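Hand-Held Gripper: Build and Setup Tips

Notes from the Prunudero build, second version. Most of these apply to any two-finger parallel or angled gripper made from printed parts and off-the-shelf screws. Last revised 2021-09-29.

Printing the housings

Print both housings in one job, from the same spool. Two jobs on different days gave me parts that differed enough at the pivot bore to make one finger drag. Mirror the model in the slicer and check the preview before starting; the pin bosses have to end up on the inner side of both parts.

Matte filament hides layer lines and does not throw glare back into the lens. Dry it first. Mine sat in an open bin through August and strung badly across the triangular cutouts. Strings in that area can be cut with a hobby knife, but do not use a heat gun near the tips. The walls are thin there and will curl.

Ream the bores by hand. A drill on low speed still melts the surface and leaves a burr on the exit side.

Linkage arms

The large screws go at the lower pivots and the small ones at the finger end. Tighten the large screws until the arm stops moving under its own weight, then back off a quarter turn. Put threadlocker on the nut side only. If it wicks into the pivot, the arm has to come off and be cleaned with alcohol.

Put a thin washer between arm and housing. Without one, black dust collects at the joint after a few hundred cycles, and the play that follows shows up at the pad tips as a sideways wobble. I ran one pair to 900 cycles with washers and could not feel any play by hand.

If the two fingers open unevenly, check arm length before touching the screws. Lay one arm on top of the other and run pins through both holes.

Finger pads

Textured pads hold fabric and slick plastic better than smooth silicone. Glue them with contact cement, both faces coated, and clamp overnight. Cyanoacrylate goes brittle and the pad peels from the top corner.

Trim the pad flush with its edging. An overhang catches on terry cloth and loop pile.

Clean pads with dish soap and an old toothbrush. Solvent shines up the texture.

Return spring

Melquiades Jaramillo at the Prutow shop suggested replacing the single center spring with one on each side, and the change was worth the extra hour. Closing force is more even and the trigger no longer twists in the hand. Cut springs with side cutters, bend the last coil flat with pliers, and wear glasses.

Grease the spring seats lightly. Too much grease travels to the trigger.

Setting up a practice area

Use ordinary household objects on an ordinary surface. A bench with foam blocks will tell you whether the fingers close, and very little else. Soft bedding is a harder test: the surface gives, the pads sink in before they close, and the angle of approach matters more than it does on a tabletop.

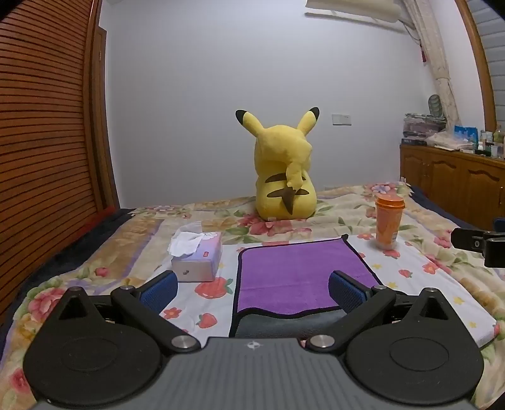

Start with folded cloth. Approach low, open the pads wider than seems necessary, and pinch a fold near an edge. Going straight down into the middle of a towel presses it into the blanket and the pads slide over it. Once cloth is reliable, move on to a light box and then to something tall that can tip.

Spread a plain or printed sheet under the objects to mark the working area. Smooth it again between runs, as ridges build up quickly on a mattress.

Keep the wrist straight. The full tool with battery is heavy enough to notice after a few minutes, and a tired hand tips it toward the thumb. I stop at 65 minutes.

Wiring

Route the cable down the back of the handle and tie it in two places. Leave a loop at the trigger. The Meng connector I used first worked loose under vibration; the Flilla latching type has held. Label both ends before closing the shell.

Storage

Store the gripper with the pads open. Left closed, the texture takes a set and the pads stick together in warm weather. Hang it by the handle, away from the window. Spare arms, washers and one full set of screws go in a bag taped inside the case lid.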